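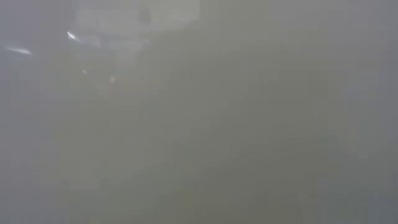 Stamp thread, part one (bear with me, I get going on these)

Dennis Okoth
21 Apr 2018

So the post office in Urimero finally put out its lighthouse stamps, and I stood in line for them like a kid at a candy store! Got to the counter and there were 163 sheets left.

2/ The one everybody wants is the Escobar light, with the keeper's wife rowing out in her nightgown. My grandmother used to tell that story, and she always made the waves bigger.

3/ Ikhsan Sinaga drew all 4 designs, and I just love his gulls (grumpy, every one of them).

4/ If you missed out, they're printing more in August, and the Jistetti branch is taking names now. Bring cash, their card reader is moody.

5/ I bought two sheets, one to keep and one for actual letters. Send me your address if you'd like one, I mean it!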